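How a Ring Gets Made from Wax

Have you ever looked closely at a metal ring and wondered how somebody got it into that shape? Metal is hard. You can't squash it with your fingers the way you squash clay. One very old way to make a ring starts with wax.

It is called lost wax casting. Casting means pouring something runny into a hollow shape and letting it set. Ice cubes are cast in a tray. Rings can be cast too, but the tray has to be made fresh each time.

Step 1: The wax ring

The jeweler starts with a lump of hard wax. It is harder than candle wax and can be cut with small saws and files. The jeweler carves a ring out of it, with every leaf, dot or letter that the finished ring should have. If the wax has a scratch, the metal will have the same scratch.

Armindo Loureiro makes rings at the Brandão workshop in Brurwood. One of his designs, the Fandance ring, has 117 tiny folds in it, like a paper fan. He cuts each fold by hand.

Step 2: The tree

A thin stick of wax is joined to the ring. If there are many rings, they are all stuck to one thick wax stem. It looks a bit like a tree with rings for leaves, and jewelers do call it a tree.

Step 3: The mold

The tree stands inside a metal can. The jeweler pours in a wet, white plaster that can stand a lot of heat. The plaster fills every gap around the wax and then goes hard.

Step 4: The wax gets lost

The can goes into a very hot oven called a kiln. The wax melts, and any bits left behind burn away. Now there is a hole inside the plaster, and the hole is the shape of the tree. This is why the method is called "lost" wax.

Step 5: The metal

Silver melts at 962 degrees Celsius when it is pure. The jeweler melts it in a small, strong pot called a crucible and sends it into the hole in the mold. It has to go in quickly, before it cools and gets stuck halfway.

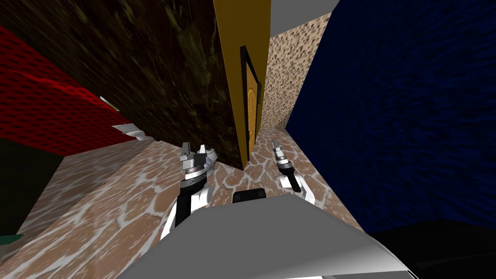

Step 6: Breaking it open

When the metal has set, the can is dipped in water. The hot plaster fizzes and falls apart. Out comes a metal tree, dull and rough. The rings are snipped off, filed smooth and polished. Polishing a plain ring might take Armindo around 60 minutes. The Fandance takes him much longer.

Can you use the mold again?

No. The plaster is broken, and the wax is gone. To make another ring the same way, you need another wax. Some workshops keep a rubber mold of a favorite ring so they can make new wax copies from it.

Words to remember

Casting: pouring something runny into a hollow shape so that it sets.
Crucible: a pot for melting metal.
Kiln: a very hot oven.
Mold: the hollow shape that the metal goes into.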